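Section 2: Before you order anything

I bought my first gripper kit in a hurry, so please learn from my wallet!
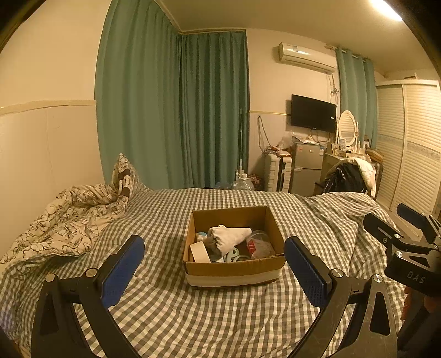 1. Set your ceiling first. Mine was $3000 for the whole season, and I wrote it on the wall (in pencil, don't worry).

2. Price the handheld gripper and the spare finger pads together. Urnau sells pads in packs of 20, and I go through them faster than I'd like.

3. Leave $530 for storage drives and shipping. I forgot this line completely and had to wait until September for the second unit.

Note: Tasine quoted me 7 weeks for delivery, so order early.

Caution: don't pay for an extended plan until you've read what it leaves out. Mine skipped the fingers!

4. Send your list to Kanini Odera at Butden before you pay.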